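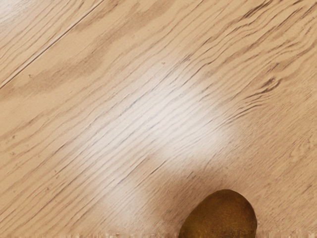 Chore judges wanted: help us find out what a robot can do in a kitchen

Grultetell, home tasks group
Posted April 2024
Paid, part-time, from your own home

Can a machine put the groceries away yet? Ask five people and you get five answers, most of them based on a thirty-second video with the slow parts taken out. We would like a better answer, and we would like it from people who put groceries away every week of their lives.

Grultetell is looking for 200 people to watch robot chores from beginning to end and tell us what they think of the work. You don't need to know a thing about robots. You do need opinions about how fruit should be handled, when a table counts as cleared, and how long you would stand there watching before you did it yourself. (If your family calls you fussy, please apply. We mean it!)

What we are working on

The project is called Clidex. It's a set of everyday household jobs done by a robot arm in simulation, so the kitchen exists on a computer and the arm moves in it under a control program. Simulation lets us run the same job again and again with the fruit in a new spot each time, and it lets a clumsy program be clumsy without anybody mopping up afterward.

The spring round is all about one chore: getting loose produce off a table and into a basket. It sounds like the easiest job in the house. A toddler will do it for fun, and then take everything out again. For an arm with a two-finger gripper there is a lot to get right. A kiwi is small and fuzzy and sits low on the table. The fingers have to come down open, on the proper side of it, far enough to get hold and not so far that they hit the wood. An apple wants to roll. A potato has no two sides alike, so the grip that was fine on one may be useless on the next.

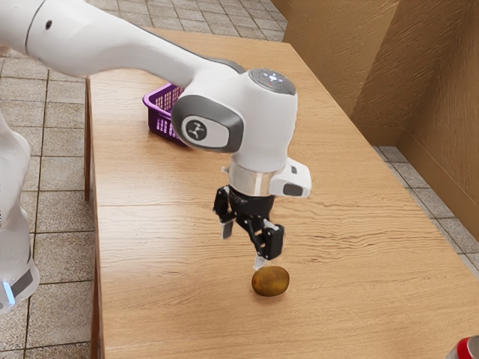
Annelies Van Hecke wrote to us after the winter round to say she had started out sure the whole thing was a waste of time. "I kept wanting to reach into the screen and do it for the poor thing," she said. "Then there was a run where it lined itself up, waited a moment and went down so neatly that I sat forward in my chair. The next run was hopeless. I would not let it near my peaches, but I have stopped saying never."

That letter went up on our wall. It's the kind of answer we can use, because it says which part was good, which part was bad, and what she would and wouldn't hand over. Neema Nzioka saw some of the same runs and was far stricter about speed. She felt that a helper you have to wait for is one more chore. They are both right, as far as we're concerned, and we want a couple of hundred more like them.

What you would be doing

You'll get a link to a viewing page that works in any ordinary browser. Each session is a batch of recorded runs, played at true speed. For every run you answer a short form:

- Was the job done, partly done, or not done, by the standards of your own kitchen?
- Did anything make you wince? Tell us when.
- Would you have stepped in? At what moment?
- If this were real produce you had paid for, would you be content with how it was treated?

There's a box for remarks at the bottom, and it is by far the most useful thing on the page. Write in it the way you talk. One judge last time wrote only "no, no, NO, oh all right" and we knew exactly which grasp that was.

Some runs are good and some are a mess. We don't sort them before you see them, and we won't tell you which version of the program you're watching. Please don't try to be kind to it.

The hard bits, as we see them

It seems fair to tell you where we think things stand, so you know what you're signing up to look at.

Picking up is coming along. With a clear table and one piece of fruit in a sensible place, our current program does a decent job more often than it fails. We were delighted the first time we could write that down.

Carrying and letting go are weaker. People don't think about letting go, but watch yourself do it with an egg sometime. The hand goes right down into the carton and opens only when the egg has somewhere to sit. A program has to learn to care about that, and a basket with raised sides makes the path longer, up and over and then down again.

Knowing what is left is weaker still. When one thing is in the gripper and another is lying next to the basket, a person already has the second one in mind. We're testing several ways of getting the program to keep track, and we have arguments about all of them.

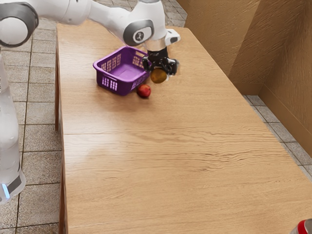 Who can apply

Anyone 18 or over who does a real share of the housework where they live. We'd especially like to hear from people who have stocked shelves, packed orders, worked a produce counter or cleaned for a living. Shop-floor experience changes what people notice, and we had too little of it in the winter round.

You'll need a computer or tablet (phones are too small for this) and a quiet half hour at a time. If you use a screen magnifier or need larger controls, tell us and Nidia Valderrama will set up your page to suit.

You can't take part if you or someone in your household works for Gromora, our partner on the control software. Sorry, Gromora families.

Time and pay

There are 2 sessions a week through May, and you choose when to do them. You're paid per finished session, whatever you said in it. The exact rate for your area is on the sign-up form, before you give us any personal details. A batch you have started can be paused and picked up again the next day.

What happens to your answers

Your remarks are stored under a judge number, without your name. We may quote them in our report if you tick the box allowing it. Annelies and Neema ticked it and were happy to be named, but that's a separate question and the default is no.

How to apply

Send a note to the Clidex desk through the contact form on the Grultetell site, with "chore judge" in the subject line. Tell us which household job you would hand over tomorrow and which one you'd keep, and why. Keep it under 2000 characters, please. Boris Kováčik and Mesfin Yilma read every one of them, and they'll write back with a short practice batch so you can see whether you enjoy it before you commit to anything.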